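Kellside Center for Design and Making
Home > Collections > Galleries > Curves and Arches

Curves and Arches: The Prendergast Room

The Prendergast Room at Kellside houses the Center's study collection of curved structures, together with the bench space in which they are put together, taken apart and examined. The room was reorganized in February. This page introduces the collection as it is now arranged, with notes for visitors, teachers and members of the Center who wish to use it.

The collection began as a teaching set assembled at Altcombe, where evening classes in structure and display were held for many years. When the classes moved to Kellside, the set moved with them. Pieces were added one by one, usually when an instructor needed a shape that was not already on the shelf. Records for the early additions are brief, and in several cases the only information available is the catalog number and the name of the course for which the piece was acquired.

Arrangement of the room

Pieces are grouped by shape. Straight sections are stored closest to the entrance, shallow curves along the inner wall, and full arches at the far end, where there is space to set them upright. Under the previous arrangement, pieces were shelved in the order in which they had been cataloged, and a class working on arches could spend much of its first hour locating parts. The catalog numbers have been retained and remain the correct way to request a piece.

Smaller parts are kept in labeled drawers below the benches. Visitors are asked to return parts to the drawer from which they were taken, or to leave them in the tray at the end of the bench if the correct drawer is not known.

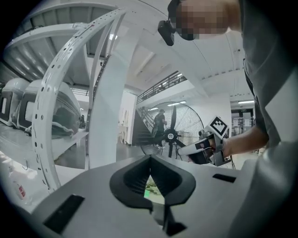

The study of curves at Kellside begins with a question that instructors have put to new groups since the Altcombe classes: how does a shape change when the eye follows it from one end to the other? Students are asked to draw before they handle anything. Perforated forms are especially useful for this exercise, and the large white arch is a good one to start with, as the row of evenly spaced round holes along its flat band gives the eye a regular measure to follow through the bend. The narrower rail running parallel beside it lets students compare two curves of different widths in a single drawing. Those working in color may also wish to record the small red marking on the upper part of the arch.

Drawing and measuring

Drawing sessions are held in the morning, when the light in the room is most even. Paper and boards are provided. Students may bring their own pencils, but ink, paint and charcoal are not permitted near the collection.

Measuring is taught in the second part of each course. A flexible tape is used for the outer edge of a curve and a card template for the inner edge. Students enter both results on the record sheet and draw the curve again at a reduced size. The two drawings are kept together and are reviewed with the instructor at the close of the course. Completed sheets may be taken home, although the Center is always pleased to receive copies for the file.

Related pieces

2753. Shallow curve, from the Altcombe teaching set. Used in the introductory class and normally available without notice. The original course label has been removed from the piece and is held with the paper records.

3311. Paired rails. Acquired for the course on display and exhibition. The rails were separated for some years and have now been brought back together under one number. Please request both when planning a session.

Ustik Loan. A group of study curves lent to the Center by the Ustik Workshop. Loan pieces may be drawn and photographed for private study. They may not be taken apart, and they do not leave the Prendergast Room.

Handling

All visitors receive a short introduction to handling before work begins. Larger pieces are lifted by two people, one at each end, and are set down on a padded surface. Perforated pieces should be held along the edge, with fingers kept clear of the holes. Bags and coats are left on the hooks outside the door.

Any damage, however slight, should be reported to the member of staff on duty. Visitors should not attempt a repair. Pieces awaiting attention carry a paper tag and are withdrawn from classes until the tag has been signed.

Access and bookings

The Prendergast Room is open to booked groups and to individual members of the Center. Groups are limited to 17 people, including instructors. Requests should state the purpose of the visit and the catalog numbers of any pieces required. Where numbers are not known, a description of the shape is sufficient.

Schools may borrow a printed set of 100 drawing sheets based on the collection. The sheets may be copied for classroom use, and the set should be returned at the end of the term in the folder supplied.

Inquiries about the collection, including offers of loans or gifts, should be addressed to Beverley Hinds, Collections Office, Kellside Center for Design and Making. The office is also glad to hear from former students of the Altcombe classes who have drawings, course notes or other papers relating to the early teaching set.

Back to Galleries
Next gallery: Joints and Fastenings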